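Some notes on bench rules for two-arm cells, since we rewrote ours this month. 1/11

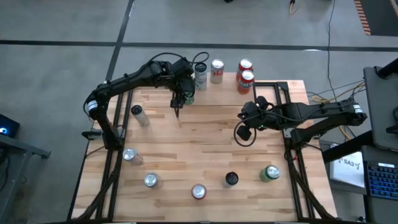 Two-arm bench, can task. Left gripper over a green can.

2/ We keep the rules to one printed page. The old version was 10 pages and people signed it without reading it. The long one still exists as a reference, and the page points to it by section.

3/ Rule one: hands stay off the board while the arms have power. That includes reaching in to stand a can back up. If a can is lying on its side, it stays that way until the episode ends or the operator stops it.

4/ Rule two: one person is the operator and says so out loud. Anyone else at the bench can call a stop. The operator can't overrule it. At Ranthorpe we had shifts where two people each thought the other one was running things.

5/ Rule three is about cable loops. An arm needs slack at the wrist or it pulls at full reach, but a loop can catch on whatever is standing on the table. Check both wrists through the full range at slow speed before the first run of the day. Write down that you did it.

6/ Label the arms on the arms themselves. "The left one" means something different depending on which side of the table you're on. Use the label in logs and in fault reports.

7/ Floor tape is a boundary only if everyone knows what each line means. Put a key on the wall. We inherited lines from an older layout at Wurkthorpe and it took until July to get them all pulled up or explained.

8/ Objects: empty, sealed or full, pick one and log it. We went through 1,106 episodes from the Nultier project and 157 had no fill state recorded. Those can't be used for anything involving grip force. Almost 300 more had it written in a free text field, in different wording every time.

9/ Dented cans come out of the set at the end of the session. Don't bend them back. A can with a sharp edge goes straight in the bin with the lid.

10/ We borrowed the layout of the page from the Goossens checklist: rule on the left, initials on the right, date at the bottom. Ours is dated 13th April. If the copy at your bench is older than that, swap it.

11/ Still open: whether the speed cap should be the same for both arms when only one is moving. Right now it is. If your shop does it differently I'd like to see the wording.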